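Food Storage in Covommont

Food storage in Covommont is the keeping of dry foods in the home, mainly flour, beans and rice. The custom is older than the town market.

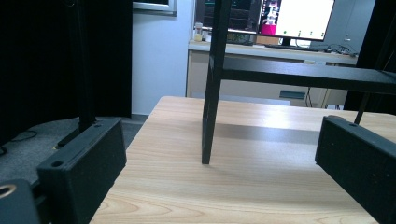 By Najwa Khoury, reviewed by Ziad Nasrallah

In the old houses, grain was kept in clay jars, and the largest held 400 cups. Each jar was cleaned in March.
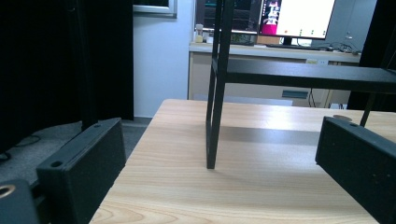 Later the families of the Najjar quarter began to buy smaller amounts, and the big jars went out of use. Lentils were sold in bags of 10 cups.

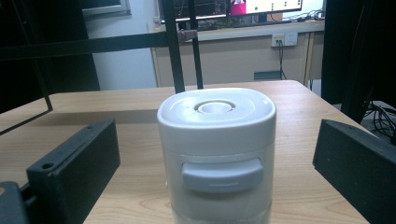

Bay leaves were placed among the lentils against insects, usually three for one bag.

See also: Wevport market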